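Home News Research Campus Events Newsletter Search

Towel-folding robots get better by looking closer
2023-09-20

I've folded a lot of towels in my life and never once thought of it as a hard problem. Then I spent an afternoon at the Gullura lab, where a small team has been teaching a pair of robot arms to do it, and now I can't pick up a washcloth without noticing how floppy and weird it is!

The project is called Ulluvel, and the new result came out of a long run of tests in July. The short version is that the team changed what the robot pays attention to when it goes looking for a place to grab. Their older method used one camera up high, looking down at the table, and tried to work out the whole shape of the towel from there. That's fine for a flat sheet. Once the towel has been folded a couple of times, though, the high camera mostly gets a teal rectangle, and a rectangle doesn't tell you much about how many layers are stacked up at the corner. The new method hands that part of the job over to small cameras down on the wrists, and it has the robot pick its grab point from the edges of the stack.

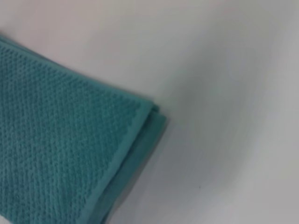 A folded towel from a wrist camera, with the layers showing along its right side.

I asked why edges matter so much, and I got a very long answer (with drawings, on the back of a lunch receipt). The way I understood it, a fold seen from the side is a set of stripes, and the software, a piece of code the lab calls Fesico, learns to read those stripes as layers. It then gives every spot along the edge a score for how likely it is that a pinch there would pick up all the layers together. If you've ever grabbed a folded towel by just the top layer and had the whole thing come undone on the way to the closet, you already know what a bad score looks like.

So how well does it work? The team ran 195 grabs with each method, on towels that had already been folded, and asked for the same thing each time: take hold of a corner, lift it, and keep every layer together. With the high camera alone, the robot managed it 37 percent of the time. With the wrist cameras and the edge scoring, that went up to 85 percent. I'd expected a bump, but that's a pretty huge jump for a change that didn't involve buying new hands or building a new arm.

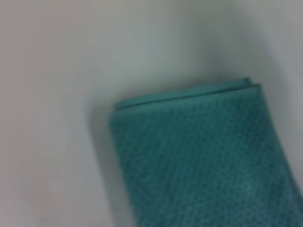
The part I liked best is how the team dealt with blur. A camera on a moving wrist gets plenty of soft, smeary views, and their first instinct was to throw all of those out and train only on the sharp ones. Bad idea, as they found out pretty fast. The robot did great when everything was crisp and then more or less froze up when it wasn't. They put the fuzzy views back in and asked the software to say how sure it was about each one. Now when it isn't sure, it waits for another look before it closes on the fabric, and that extra look costs nearly 2 seconds. Nobody at the lab seemed bothered by the wait. I would be, with a full basket to get through, but I'm also not the one being graded on it.

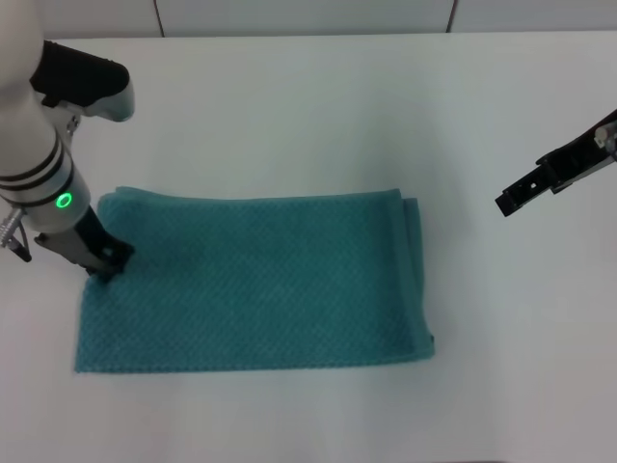
The high view still has a job, by the way. It tells the arms where the towel is and which way it's turned, so the wrists know which end to head for. After that the close-up views take over for the grab itself. Splitting things up like that sounds obvious when you say it out loud, and I said so, and everyone was very polite about it.

There are limits, of course. All of the tests used plain towels on a white table, which makes the outline easy to pick out. Patterned fabric is next on the list, and so are fitted sheets (good luck to them, I mean it). The lab also wants to try the method on a shelf, where an arm can't come in from just any direction it likes.

A write-up is going out through the Michailidis workshop series, and the team plans to share the grab data along with it. They're still deciding whether to include the failed grabs. I hope they do, and I told them that on my way out the door.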